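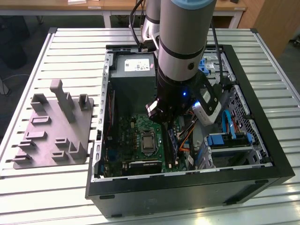
## Pelkonen 120 mm case fan, three-pack

The Pelkonen three-pack is sold as a drop-in replacement for the stock fans in older mid-tower cases. Each fan has a fluid bearing, a four-wire PWM connector and a 16-inch lead. The box also holds twelve self-tapping screws, twelve rubber mounts and one splitter cable.

**Installation.** The screws are cut slightly oversize. In a steel chassis with unthreaded holes they bite well, but they need a hand driver with a full-size handle. The rubber mounts fit holes up to 4.5 mm. Pull them through with pliers, slowly, and trim the tails only after the fan is seated. One of ours tore at the neck. The lead is long enough to reach a header on the far side of a standard ATX board with some slack for routing.

**Speed range.** The low end is rated at 400 rpm. On a direct motherboard header, all three fans held a stable 867 rpm at 40 percent duty and reached 1384 rpm at full duty. The rated maximum is 1400. Below 20 percent duty one unit stalled and restarted repeatedly, so set the floor of the fan curve at 25.

**Noise.** At 40 percent the fans could not be heard over a hard drive. Full speed produces a broad rush of air with no whine. There is a faint tick between 1050 and 1100 rpm on two of the three units, audible with the side panel off and not with it on.

**Temperatures.** With two fans as intake and one as exhaust, the processor settled 6 degrees C lower under a one-hour load than with the original pair. Sabina Thambiah repeated the test on a Guremstead case with a mesh front and measured a drop of 4. Room temperature was 22 degrees C in both runs.

**Compared with the Vestetti.** The Vestetti fan moves slightly more air at full speed and comes with a braided lead. It costs almost twice as much per unit and is louder from 1000 rpm up. For a radiator, buy the Vestetti. The Pelkonen loses too much flow behind dense fins.

**Splitter.** The supplied cable passes the speed signal from the first fan only. A stall on either of the others will not be reported to the board. Use separate headers if the board has them.

Warranty is three years, with the receipt. Replacement mounts are sold separately in bags of 100.

Rating: 4 out of 5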